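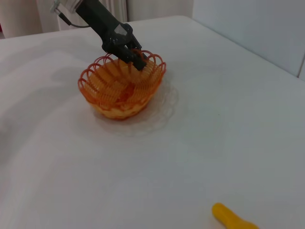

4.2 Reaching into Open-Rim Containers

The arm described in Section 3 was assembled in the Brisach workshop and moved to a dining table for the trials reported in this section. No fixture, mat or marker board was added to the table. The cloth stayed on, and the container was set down by hand before each attempt, without a template.

Figure 3. Gripper at an orange wire basket on a white tablecloth, with the fingertips inside the rim. The yellow object at lower right is well clear of the basket.

An open-looped rim is a harder case for this gripper than the solid bowls used in Section 4.1. Its outline has no continuous upper edge. The loops curl outward and upward, and the brighter interior is visible through the gaps, so a segmentation mask taken from above tends to break into short arcs. In the first version of the Ciltedel pipeline, the rim was fitted with a single ellipse through the mask boundary. The fit was drawn outward by the loops, and the approach point landed between two of them in 17 of the first 30 attempts. A finger that enters a gap will drag the basket sideways on closing.

Two changes were made. First, the ellipse is now fitted to the inner boundary of the bowl, where the contrast against the wall is stronger, and the rim is treated as a band of fixed width around it. Second, the approach angle was changed from vertical to inclined, with the fingers entering on the side nearer the arm base. The lower parts of the fingers are then partly hidden by the loops during the last stage of the reach. The controller therefore stops using the mask once the tips cross the estimated rim plane and completes the motion on joint position alone.

Surface contrast was a second source of error. The lace doily under the basket differs only slightly in tone from the tablecloth, and its scalloped border was at times returned by the segmenter as part of the container base. Raising the threshold removed the doily but also removed the lower body of the basket on its shaded side. We kept the lower threshold and rejected any region whose mean saturation fell below a set value. This works for strongly colored containers. It would fail for a white basket on the same cloth, and we have not tested that case.

Folds in the cloth had less effect than expected on detection. Their effect on height was larger. The table plane was calibrated on the bare tabletop, and the cloth raises the surface by an amount that varies with each crease. Balthasar Ruchti replaced the fixed plane with a local height estimate taken from a guarded touch beside the container. The touch adds time to every cycle, but it let us reduce the clearance margin without contact between the fingertips and the bottom of the bowl.

Cable routing deserves a short note for readers building a similar arm. The thin dark cable near the top of the arm is left with slack and loops away from the housing before returning to it. An earlier routing held it tight against the body with two ties, and at large wrist rotations the tension was enough to shift the wrist camera in its bracket. With the slack loop, the camera calibration held over a full afternoon of trials. The loop can enter the upper part of the view, so that region is masked before any processing.

With both changes in place, a further set of 70 attempts was run by Kilian Holzer under room light with the curtain drawn. An attempt was counted as a success if the fingers passed the rim and closed inside the bowl without moving the basket by more than one loop spacing. The failure rate fell by some 30 percent relative to the first version. Most of the remaining failures came from a poor inner-boundary fit when the shadow of the arm fell across the bowl. A smaller number came from the guarded touch meeting the doily edge instead of the plain cloth, which gave a height slightly above the true value. The Livow servo firmware was not changed between the two sets.

Lifting the basket by its rim was not attempted in this series. Closing force was limited to the value used in Section 4.1, and the loops deflect under it. Friesen mode, in which the force limit follows the measured finger gap, is treated separately in Section 5.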